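My pencils and a quiet hour after dinner

Print this post | E-mail this to a friend

When I came to Musturwood I did not know that grown people here color in coloring books. Where I grew up, coloring was for children before they learn to write. So when my colleague Thu Ông put a book on my desk and said "take it, I have two of the same," I thought it was for my niece. I said thank you and I put it in a drawer, and it stayed there through the whole spring.

I opened it in September, when I could not sleep well. It was a book of old houses, with roofs and gates and many small windows. I had only five pencils then, from a hotel and from a conference, and one of them was a normal gray one. I colored one roof. Then I looked at the clock and an hour was gone.

Now I want to write down what I learned, because a few readers asked me about it after my last post, and because I made some mistakes with money that you maybe can avoid.

The first mistake was to buy a very large set. I bought the Ostura box with 79 pencils, because it was on sale in the stationery store in Wulton and because it looked so beautiful when the lid was open. It is a strange number and I still don't know why they chose it. The pencils are not bad. But with so many greens I spent more time choosing than coloring, and every evening I became nervous that I would take the wrong one. After a month I took out the colors I really use and put them in an old glasses case, and the big box went on the shelf. I open it only when I need a special pink.

The second mistake was paper. I did not think about paper at all. Some books have paper so smooth that the pencil slides on it and you can put only one layer, then it becomes like wax and refuses more. Other books have paper with a little roughness, and there you can put one color on another, slowly, and the shadow becomes deep. You can feel the difference with a finger in the store. I do this now with every book, and the woman at the cash register knows me already.

I want to say something about pressing. I pressed too hard in the beginning, like I was signing a document at the bank. My hand hurt and the point of the pencil broke often. Uyên Hứa, who lives one floor below me and who studied drawing for some years, watched me and took the pencil from my hand. She held it far from the point, almost at the end, and moved it in small circles. The color was so light that I thought she was joking. But she did four layers like this and the sky in my picture was smooth, without lines. Mine beside it looked like rain. 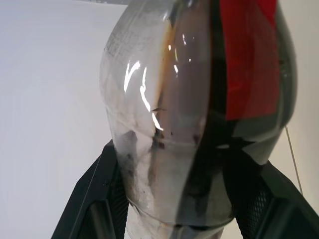
On the red side, and up close

Shadows are still difficult for me. For a long time I used black, because a shadow is dark and black is dark. It made everything look dirty. Uyên told me to use dark blue on red things and violet on yellow things, and I did not believe her until I tried it on a small roof in the corner of a page. Now my black pencil is the longest one in the case. I use brown also, but carefully, since brown goes quickly to mud when there is green under it.

I tried markers too, for two weeks. They are fast and the color is very strong, and I understand why people love them. But they went through the page and spoiled the garden on the other side, which I was saving for a good evening. If you like markers, put a thick sheet under your page, and look first if the book is printed on one side only. I gave mine to the son of Thu, who is very happy and has now blue hands.

About the books. The one I love most is by a small publisher called Tăng, and it has only market streets: fruit stands, umbrellas, bicycles, cats under the tables. The lines are thin and not perfectly straight, so my own mistakes are at home there. I read on the back that the first printing was 2000 copies. Mine was used, and somebody had colored one cat on page one, in orange, very nicely. I left it like that and did not color the other cats on this page.

I do not like so much the books with patterns that go in a circle, although many people say they are the best for calming down. I always want to know what the thing is. With a gate or a mango I can ask myself where the light comes from. With a pattern I only ask when it will be finished. But this is taste, and my sister colors nothing else.

For the time of day, I prefer after dinner, when the dishes are done — not in bed, please, because I found a red pencil in my sheets in the morning and the sheets are still not white. I put the lamp on the left side, as I am right-handed, and I turn the phone with the face to the table. Sometimes I listen to the radio. I stop when my tea is finished, or I try to.

Next I want to try the paper they sell for watercolor pencils. Thu says that I should begin with cheap ones and a small brush, and after the story of the big box I will listen to her. If you know a book with kitchens or with boats, and with rough paper, please write me the title in the comments.

Print this post | E-mail this to a friend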